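4.3 Setting the hardness and refilling the salt

The Lavoie 106 and 108 softeners leave the works set for medium hardness. Set the correct value before the first regeneration. If the supply is from the Bisbridge main, use the figure printed on the water company's latest statement – do not rely on a neighbour's setting.

1. Close the inlet valve and open the bypass.
2. Press and hold SET for six seconds until the display flashes.
3. Use the arrow keys to enter the hardness value, then press SET once.
4. Enter the number of people in the household. The controller works out the reserve from this figure.
5. Lift the salt lid and check the level. Salt must stand above the water line at all times.

Note: Tablet and block salt may both be used, but not together. Granular salt is not suitable for either model.

Caution: Salt can form a hard crust with a hollow space beneath it. Probe gently with a long, thin wooden stick. Metal rods can damage the float valve and the brine tube.
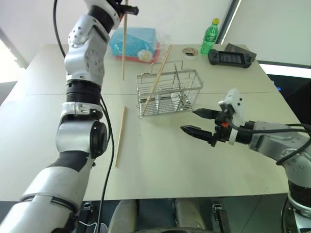 6. Break up any crust, remove large lumps and refill to the line marked MAX.
7. Close the bypass, then open the inlet valve slowly.
8. Start a manual regeneration (see 4.5). Do not draw softened water until it has finished.

Note: The resin should be cleaned after every 4,000 litres where the supply contains iron. Use Skarik cleaner only, at the dose shown on the bottle.

If the display shows E6 after step 8, the brine tube is blocked or has come off its fitting. Refer to section 7.

Section revised in March by Pascal Strobel.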